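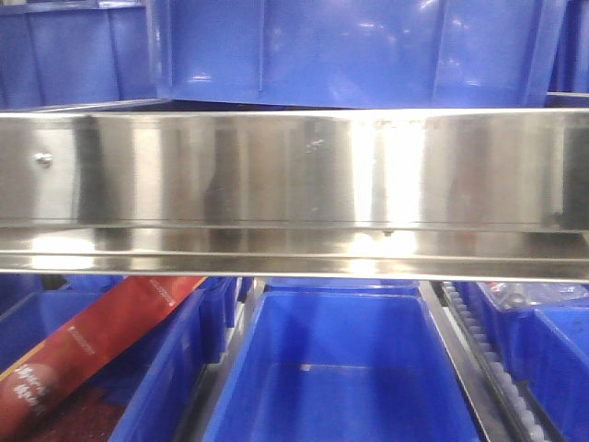 Home | Forums | Cells & Picking | Log in

jszewczyk: Third exposure retune since August, and I doubt it holds. Putby support blames our lamps. With that much glare on the steel front over the lower bins, I blame the steel.

k_appiah: Matte film - 159 for the roll. Ours peeled.
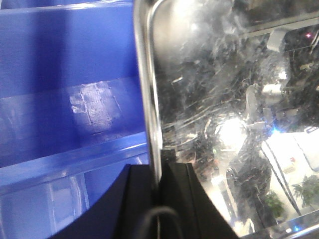

gduda: Do you recalibrate the wrist camera after cleaning the tray?
k_appiah: Only if the mount was touched.

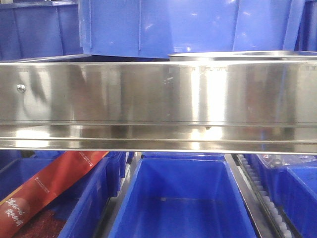

jszewczyk: Film won't fix the bins for me, and I don't buy recalibration either. The white rollers under the lower row need wiping too, and the Putby manual skips them.

gduda: Disagree. Ours ran 400 hours on film.

Related threads
Nistus gripper pads
Lestberg rack spares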